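From: a list member in Kemthorpe
To: Gesamitz list
Subject: Re: Open day in Kemthorpe, what did you see?

> Some of us could not come on Friday. Could a person who went there
> write a few lines? I would like to know if they still use the
> hand-held grippers for the table work, and if visitors were allowed
> to try them. The program only said "household tasks."

Hello all,

I was there on Friday from 2 in the afternoon, so I missed the morning talk. Yes, they still use the hand-held grippers, and the table work was the part I liked most. I attach two pictures of the bowls. 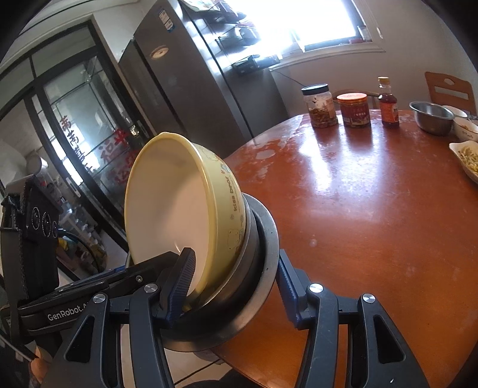
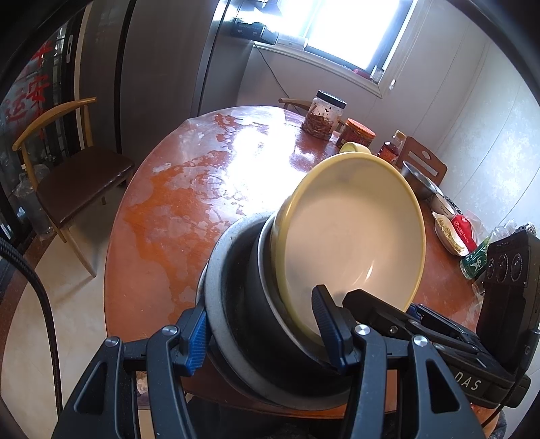 The people from Bastos explained that stacked bowls are harder than single ones. The fingers must go to the correct rim, and when the bowls have different sizes it is easy to take one and leave the others behind. They said their collection for this task has 1,746 recordings at the moment, and they want to continue until the end of July.

Visitors could try for a few minutes each. I also tried. My wrist was tired quite soon, and I found it difficult to judge the distance, because I was looking at my hand and should have looked at the finger tips. The advice I received was to move slower and to close the fingers only when the arm has stopped.

After this there was a demonstration of the Dranix software, where you can mark the start and the end of each movement. It lasted 40 minutes, which was too long for me, but the questions after it were good. One visitor asked what happens with a failed attempt. They keep it and give it a separate label.

We were 13 in my group. I did not see the second room, so if another member was there, please write.

For the person who asked about parking: it is behind the building, and the entrance is narrow.

Best regards from Kemthorpe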